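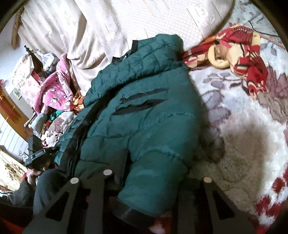 A teal jacket on a flowered blanket.

The Guest in Room 12

The Hotel Waver stands at the end of the sea road in Flendton, and in December it has more radiators than guests. Eyerusalem Tsegaye had worked there for two winters. She took care of the spa, a grand word for a warm pool, a steam room and a cupboard full of white robes.

On Thursday evening the only name in her book was Mr Seyoum, Room 12. He had booked the pool for nine o'clock, the last hour, and he came down ten minutes early in his outdoor shoes.

"Forgive me," he said. "I did not find the slippers."

"They are in the wardrobe, on the top shelf."

"Ah. I did not look up."

He was an old man with a straight back, and he spoke slowly, as people do when they have prepared their sentences on the stairs. She gave him a robe and a second pair of slippers. He thanked her in her mother's language. She was so surprised that she answered in English.

He did not swim. He sat on the step with the water up to his chest and looked at the ceiling, where a painter from Nurneck had once made a sky with gulls. The paint was coming away at one corner. The manager had promised every spring to repair it.

"There were more birds," said Mr Seyoum.

Eyerusalem was folding towels. "Excuse me?"

"On this ceiling. There was one near the lamp, with a fish."

She looked at the lamp. It had a brown stain beside it, and nothing that could be a bird.

"You have stayed with us before?"

"I have worked here before," he said. "In the laundry. It was behind that wall. When the sheets were done, the housekeeper allowed us to come in and put our feet in the water, if we were quiet. I was never quiet. I sang."

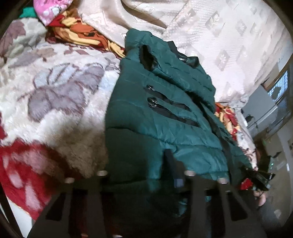
Quilted jacket with slanted pockets, spread out on a bed.

She did not know what to say to this, so she went on with the towels. The wall he meant was the wall of the steam room. She had always thought it strange that there was a drain in the corridor outside, where no water ever went.

"Was it good work?" she asked finally.

"It was hot work. My hands were like bread." He lifted them out of the pool and examined them. "I told my wife that one day I would come back and take a room on the sea side. She said, why will you pay for a place where they once paid you? She was a practical woman. I waited too long to convince her."

The pump under the floor changed its tone, as it did every night when the timer went down to the low setting. It was nearly ten. By the rules she had to ask him to leave the water, and write the hour in the book, and turn off the lamps from the door to the back.

She turned off the lamps, but she left one.

"My mother cleaned rooms in Nurneck," she said, and this time she said it in the other language. It came out badly, with a child's grammar, because she had been a child when she last needed it. "She sang too. The guests complained."

"What did she sing?"

Eyerusalem knew the beginning only. She put down the towel and sang it with her eyes on the floor, two lines, not more. Mr Seyoum listened until she stopped. Then he took the third line from where she had lost it, and his voice, which was small when he talked, went up to the old gulls and filled the whole room. She had heard a thousand guests complain about the echo in there.

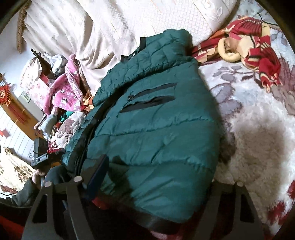 When he finished, they both waited to hear if someone would come. The lift moved somewhere above them and stopped again. Nobody came down.

"You must teach me the rest," she said.

"I leave after breakfast."

"Breakfast is from seven. I start at six."

He thought about this seriously. Then he climbed out, holding the rail with both hands, and she held the robe open and looked politely the other way. At the door he took his outdoor shoes under his arm — they had left a little sand on her clean tiles — and he wished her good night.

She wrote in the book: Room 12, pool, one hour. It was an hour and a quarter. She swept up the sand, and before she put out the last lamp she stood under it for a while with her head back, searching for the bird with the fish.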